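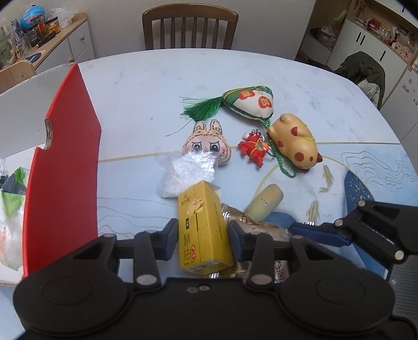 Changes to the Torque Wrench Range and Calibration Service

Tindico has completed its review of the torque wrench section of the catalog, and the revised listings are now open to all account holders. The review covered 1,326 product pages, including click-type wrenches, beam wrenches, dial wrenches, torque screwdrivers, and the adapters and replacement parts sold with them. Customers who order by part number will find most numbers unchanged. Customers who order from saved lists should read the section on discontinued items before placing their next order.

The work began after repeated requests from maintenance departments for clearer information on torque range and drive size. In the old catalog a wrench could be listed in foot-pounds on one page and in newton-meters on the next, depending on what the manufacturer had supplied. Every page now gives both units, with the manufacturer's own unit first. Drive size appears in the title of each listing. Overall length and weight appear in the table underneath, and the direction of operation is given for every wrench, as a number of customers had bought right-hand models for work that also involved left-hand threads.

Discontinued items

A total of 174 items have been withdrawn. The largest group is made up of older Bachmann click wrenches with the painted handle, for which the maker no longer supplies springs or ratchet heads. Bachmann wrenches with the knurled steel handle remain in the range and are held in stock at the main warehouse. The repair kits for the painted-handle models will be sold until stock is used up and will not be reordered.

Also withdrawn are the Cakireck beam wrenches in the smallest drive size and a number of loose storage tubes that were listed as separate products. The tubes are still supplied with any new wrench that came with one before.

Where a close replacement exists, the old part number now leads to it. The replacement is shown as a suggestion only. The system will not substitute an item on an open order without written agreement from the account holder, and any line on a standing order that contains a withdrawn item will be held until the customer replies. Buyers are asked to answer these messages promptly, even where the answer is simply to cancel the line.

Additions to the range

The Cakireck dial wrench series has been extended to cover heavier work. The new models have a memory pointer that stays at the highest reading until it is reset by hand, and the dial face may be ordered with either unit on the outer ring. A hard case is included. Certificates are supplied with each wrench and carry the serial number stamped on the body; customers should check that the two match before the tool is put into service.

Gumby handle sleeves have been added as an accessory. These are slip-on sleeves for bare metal handles, sold in pairs, in two diameters. They are meant for click wrenches and ordinary breaker bars. They should not be fitted to beam wrenches, where the load must be applied at the pivoting grip, and they must not be allowed to cover the scale or the locking ring on any adjustable model. Gumby sleeves are not returnable once the packet has been opened.

Interchangeable heads are now listed on a page of their own. It should be noted that a head which changes the effective length of the wrench also changes the setting needed to reach a given torque. A correction formula is printed on the page for each head, and the same formula is given on the sheet packed with it. Staff at the order desk can explain where the formula is found but are not able to work out settings for a particular job. That remains the responsibility of the person in charge of the work.

Calibration service

From September, wrenches may be sent in for calibration at any time of year. Until now the service was open only during the spring and fall intake periods, which caused long waits at both ends. The bench handled 900 wrenches in the last intake period alone, and a good many customers were without their tools for longer than they had planned.

Under the new arrangement, the customer requests a slot through the account page and receives a shipping label by email. The wrench should be sent during the week shown on the label. Tools that arrive without a label will be accepted, but they will be placed behind those with a confirmed slot.

Before sending a wrench, customers are asked to do the following:

Wind the setting back to the lowest mark on the scale. Do not go below it.
Remove sockets, extensions, and adapters.
Wipe off oil and grease with a dry cloth. Do not soak the tool or use solvent on the head.
Write the serial number on the request form, or write "none" if it cannot be read.
Note any drop or overload on the form.

The last point deserves some attention. A wrench that has been dropped may still click at a setting that seems right by feel, and the bench tests it in the same way as any other. If the technician knows that it has been dropped, however, the ratchet and the pivot will be examined before the test and the owner will be told of any wear. There is no extra charge for this examination.

Each wrench is tested at three points on its scale, in the order set out on the certificate. The readings are recorded as received and again after adjustment. Customers who need only the as-received readings may tick the box marked "no adjustment" and the tool will be returned exactly as it came in. A wrench that cannot be brought within tolerance will be returned with a report and a red tag – it will not be scrapped unless the owner asks for this in writing.

Bachmann and Cakireck wrenches can be repaired on site where parts are available. Other makes are calibrated but not repaired. Digital wrenches are still outside the service and should be sent to their makers.

Storage and daily use

Several of the wrenches seen at the bench had been left at a high setting between jobs, and their springs had weakened as a result. The revised product pages therefore carry a short storage note. An adjustable click wrench should be wound down to its lowest mark at the end of the shift and kept in its case or tube, flat, away from damp. It should not be used to loosen fasteners, whatever its size. Supervisors may wish to keep a plain breaker bar at each station for that purpose.

A wrench that has been in storage for a long period should be operated several times at a low setting before use, so that the lubricant inside is spread over the moving parts.

The storage note may be printed and posted in tool cribs. A version with larger type is available from the order desk on request.

Prices and account terms

Prices for wrenches already in the range have not been changed by this review. The calibration fee stays the same for click and beam wrenches. Dial wrenches now carry a separate fee, shown on the request form, as they take longer to set up on the bench. Trade discount applies to new tools and to accessories but does not apply to calibration or repair.

Accounts with more than one delivery address should check that the correct return address is shown on each calibration request. The form uses the billing address unless another is chosen – a point that has already led to a few wrenches going to head offices instead of workshops. The address may be changed up to the time the tool leaves the bench.

Printed copies of section 2 of the catalog, which contains the whole torque range, will go out with regular orders while supplies last. Customers who prefer not to receive printed matter can record this on the account page under delivery preferences.

Comments

The old part number for our half-inch Bachmann took me straight to the knurled one, so that works. Is the knurled handle longer? Our cases are foam cut for the old model.

Reply from the order desk: The overall length is in the table on each product page. Please compare it with your old model before ordering, as it differs between sizes.

Glad to see both units at last. We have had a conversion chart taped inside the cabinet door for years.

Will the certificate list the as-received readings if we let you adjust the wrench? Our auditor asks for both.

Reply from the order desk: Yes, both sets of readings are on the certificate.

Sent three in without labels before I read this. Can I still request the slots now or is it too late?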